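### 3.2 How clothes leave circulation at home

Most studies of clothing use begin at the shop and end at the donation bin. We were far more curious about the long middle stretch, when a garment is owned, liked well enough, and hardly ever worn. Our July survey in Puditz reached 261 households, and the replies were a joy to read – people have a great deal to say about a sweater they haven't put on in years!

We asked each household to sort its clothes by where they spend the night: behind a door, in a drawer, or out in the open. The last group turned out to be the liveliest by a wide margin. Clothes left out on a rail or a chair were worn again sooner than clothes that had been put away, and this held for small apartments as well as large houses.

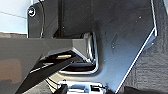

The survey form borrowed its wording from the Uibo diary, a paper booklet we had tried in an earlier pilot. Respondents noted each wearing with a pencil tick and added a remark if they felt like it. Many did. The remarks gave us almost 700 short texts, which we coded by hand using the Flomum scheme (Section 2.4). Two coders worked through every text separately and then met to settle the differences.

Closed storage told another story. Robes, formal wear and gifts tended to stay behind doors, and several respondents wrote that they had forgotten owning a piece until the diary sent them looking for it. Figure 3 shows a white garment hanging inside an open wardrobe, the kind of storage we coded as "closed" whenever the doors were normally kept shut.
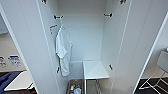 **Figure 3.** Wardrobe with both doors open and a white garment hanging at the left.

Sweatshirts and light jackets moved between the two groups more than anything else. One respondent described a hoodie that "lives outside from fall to spring and then goes into hiding." We love this phrase, and we kept it as the working name for seasonal movement in our code book.

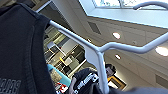 Laundry habits explain part of the pattern. Households in the Timen district, where shared drying rooms are common, returned their clothes to closed storage later than the rest of the sample did. We had expected the delay to lower the number of wearings, as wrinkled clothes are often thought to be less appealing. It raised the number, and the effect was strongest for everyday tops. Section 4 takes up this result together with the data on household size.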